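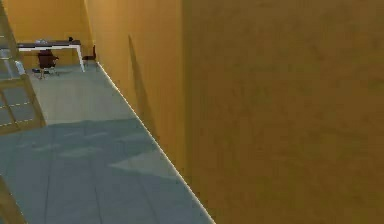 Ochre wall, white skirting and grey-blue tiles

How to keep your putting going over the winter

Every November the greens at Sternside go soft and bumpy, and every November I used to put the putter in the cupboard and forget it until spring. Then I'd three-putt my way round the first medal and wonder why. One April I came home from Wirkholm with an 83 that had eleven three-putts' worth of grumbling in it, and that was when I started practising indoors - ten minutes in the evening, usually while the potatoes are on.

You don't need much. A putter, a few balls, a mug or a coin to aim at, and a bit of floor that's as level as you can find. I like my old Kuster mat, but I managed without one for years.

Step 1: Check your floor

Roll a ball very gently along the line you mean to use, then roll it back the other way. If it drifts the same way across the room both times, you've got a slope, so turn your line a little and try again. Hard floors are quicker than any green you'll play on, so lay down a mat or an offcut of short carpet if you have one.

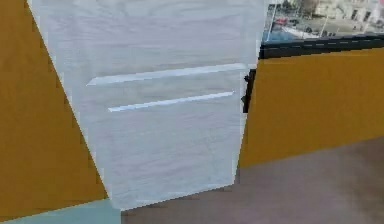 Step 2: Set up a gate

Put two tees on their sides (or two tins of beans, I'm not proud) just wider than your putter head, and swing through the gap without a ball. Do that until you stop clipping them, and only then add the ball. Keep your grip light, the way you'd hold a tube of toothpaste with the cap off.

Step 3: Start short

Begin at 22 inches, which sounds silly, I know! Hole ten in a row before you move back. If you miss, start again from one. It's dull for the first week and then it becomes a bit of a game, and you'll find you mind very much about number nine. 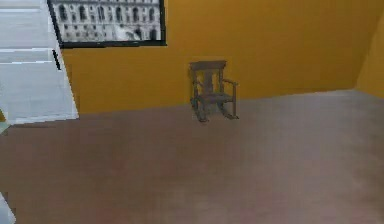 A reader asks whether it matters that the balls come off faster at home than they do on the course, and whether it spoils your touch for long putts. I've never found that it does, as long as you use the indoor work for line and leave distance for the practice green.

Step 4: Keep a tally

I pencil mine on the back of the calendar. Last winter I got to 4,000 putts by March, and the short ones at Sustow felt a good deal less frightening.

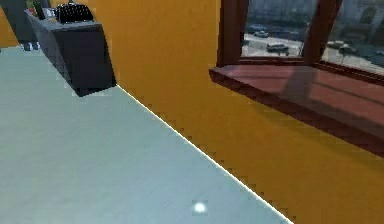
Another reader writes: I did the gate drill all through January and kept pulling everything left. Moving the ball forward by the width of one ball sorted it. Might be worth adding to step 2 for anyone with the same trouble.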